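Okuvley Building Services Newsletter
Records and Storage

Binder cabinet, second floor: contents, labeling and door adjustment

The paper records for the Dradbridge building have been brought together in the brown wooden cabinet on the second floor. Until April they were split between the front office, the plant room and a shelf in the meeting room, and the same maintenance log existed in two versions with different entries. Songül Başaran has merged the logs. The merged set is the only one that should be written in.

The project files were checked against the register before the move. The register listed 381 documents. Four could not be found on paper and have been reprinted from the scanned archive. Each reprint has the word COPY and the initials of the person who printed it in the lower right corner of the first page. Signed originals, if anyone still has them in a desk drawer, should go to Şengül Ertürk, who will swap them in and destroy the copies.

Binders in current use go in the open upper hutch. They stand upright with the spine facing out. The order runs left to right by system number, then by year. A binder goes back in the position it came from, including when the next person to need it sits at the adjacent desk. If a binder is out for longer than one working day, write the system number, your name and the date on a slip and leave the slip on the shelf in its place.

Loose sheets do not go on the shelf. They were the main source of the duplicate log entries: a page was taken out for a site visit, filled in, and put back on top of the binders where it stayed until somebody copied it into the wrong year. Pages taken to site should return to their binder on the same day, with the rings closed fully. The rings on two of the older binders had sprung and would not meet. The contents have been moved to new covers and the old ones discarded.

Spine labels follow the Litard pattern: system number on the first line, short title on the second, first and last year on the third. Use the label template in the shared folder and do not change the type size to fit a longer title. Shorten the title. Handwritten labels are acceptable for up to 14 days on a new binder, after which the binder should have a printed one.

Binders should be filled to no more than four fifths of ring capacity. Past that point the pages tear at the holes when the binder is opened flat, and the cover will not close square. When a binder reaches the limit, start a second volume and add the volume number after the system number on both spines. Do not transfer the older half of the pages to an envelope.

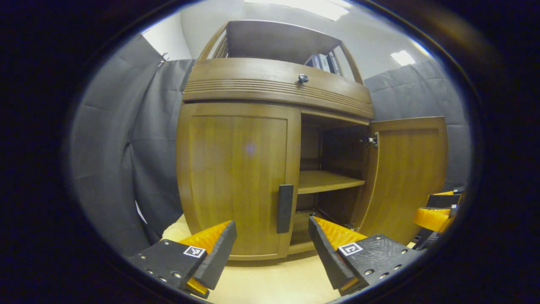 The lower compartment is for closed files and for supplies that belong with the binders, such as dividers, label sheets and punched pockets. Closed files are those with no entry in the past five years. They go in boxes with lids, one system per box, with the label on the short end so that it can be read from the door. Boxes should not be stacked more than two high. Catalogs, spare parts and sample materials stay in the plant room, and any found in the compartment will be returned there.

Door adjustment

There have been several questions about the doors and their alignment. The right door had dropped slightly on its hinges and was touching the left door when closed. Kılıçarslan Joinery adjusted both doors on their last visit. The work consisted of the following:

Hinge mounting screws tightened on both doors.
Right door raised and reset so that the gap between the doors is even from top to bottom.
Handle fixings checked and tightened.
Knob on the upper band removed, thread cleaned, knob refitted.

The hinges are of an adjustable type and the screws should be left as they are. The side screw and the mounting screw look similar from the front, and turning the wrong one releases the door from its setting. If a door begins to rub again, report it by the usual maintenance form and enter "binder cabinet, second floor" in the location field.

Two points on use will reduce the need for another visit. First, open the doors by the handles and close them by the handles. Pulling on the outer edge of a door loads the hinges at an angle. Second, do not hang anything on an open door. The joiner's note identified added weight as the likely cause of the dropped side, and coats were mentioned by name.

Cleaning

The outside may be wiped with a soft cloth, slightly damp, followed by a dry one. Work with the grain. The grooved part of the band below the hutch collects dust and is best cleaned with a dry soft brush, drawn along the grooves from one end to the other. Spray polish should not be used anywhere on the cabinet. It leaves a film that transfers to the binder covers and prevents new labels from sticking. The slats at the side of the hutch can be dusted with the same brush.

Access and sign-out

The cabinet is not locked during office hours. Contractors may consult the binders on the premises and should be given a desk to work at. They may not take a binder off site. If a contractor needs pages for a quotation, scan them and send the scans, and note the date and the company on the sheet inside the front cover.

The index to the whole set is a single spreadsheet in the shared folder, last revised 2018-11-05. It gives the system number, title, volume, shelf position and the date of the last entry. Şengül Ertürk maintains it, and changes should be sent to her and not made directly in the file. A printed index is kept at the front of the first binder and replaced whenever the spreadsheet is revised.

Remaining work

The lift inspection certificates and the fire damper schedules have not yet been added. Both are held by the previous managing agent and have been requested. The older drawings, which are larger than the binders can take, will stay in the plan chest until a decision has been made on scanning. Requests for drawings go to Songül Başaran with the drawing number and revision letter.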